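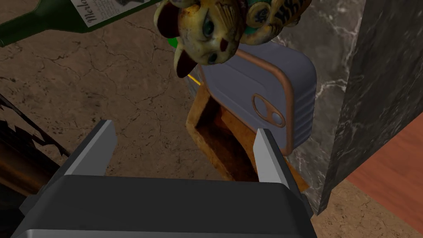 Zurkon in the simulator, fingers open, with the bottle, the cat and the lunch box.

WANTED: 3 people to help finish a robot gripper

Zirkwood Shared Workshop, 947 Seidel Road, back bench, mind the bandsaw

Zurkon is a two-finger gripper that exists very nicely on a computer and rather less nicely on our bench. The simulated one opens and closes when told. The bench one opens when told and closes when it feels ready. We would like them to agree with each other before winter.

The work so far has been done on evenings and stolen lunch hours, and we have hit the limit of what can be fixed by staring. We're looking for:

One person who can print and file parts. The finger joints bind, and the last set was sanded by someone who had lost patience (me).

One person for wiring and motor control. You don't need a degree. You do need to be the sort who labels cables, as the current loom is all one color and I couldn't tell you why.

One person for the simulator. You'd be placing objects, adjusting friction, and running grasps on things with awkward shapes. The beckoning cat is a favorite. Smooth glass bottles are also on the list, and so is that chunk of marble, which I suspect is beyond us, but the software doesn't charge for trying.
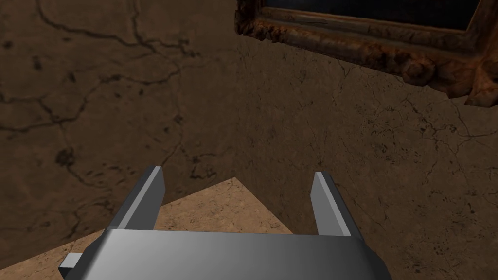 Same gripper, pointed at the corner of the room.

Part of the simulator job is camera views. Get the wrist angle wrong and you spend the evening admiring cracked plaster. If you can write a script that checks the angle first, you may skip the rest of this ad and just come in.

Hours: one evening a week, 5 to 8, plus the odd Sunday if you get hooked. Bench rules apply, meaning glasses on, hair tied back, and no soldering over the Wurner lathe.

Pay: none. You get bench access on project nights, coffee of variable quality, and your name on the build page, spelled however you like. Parts come out of the project box. If you buy something without asking, it was a gift.

Age 16 and up. Total beginners are fine for the filing. For wiring, please have made at least one thing that moved on purpose.

To apply, leave a note in the Zurkon tray by the front door by Sun 19 July. Say which job you want, which evenings you're free, and what you last broke and whether you fixed it. A photo of your messiest project is welcome. Résumés will be read, but slowly.

Anyone who wrote to us in June and heard nothing, please try again. The tray got tidied.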